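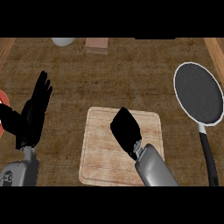

Kitchen station model, two-arm layout, with cutting board and frying pan.

Progress report to the Zultum Fund, 5 January 2026
Project: Shared prep stations at the Nudenley central kitchen
Prepared by Hamdia Tilahun, Lavine Catering

Simulation work on the prep station continued through the reporting period. The team completed 2,722 simulated runs, of which 2,142 met the standard agreed with the Fund. Most of the remainder failed while placing items on the board, and this task has been rescheduled.

Staffing. No positions have been removed. Three kitchen hands have moved from repetitive prep to checking and portioning, at their existing classification and pay. Fasil Alemneh met with both shifts to discuss rosters. Staff asked for clearer rules on who may stop the arms, and a draft procedure is now with the health and safety representative, Sumeya Kassa.

Training. Two supervisors have finished the operator course. The remaining places are on hold until the procedure is signed.

Next period. Installation of the first station is planned for April, subject to the Fund's approval of the revised labour plan.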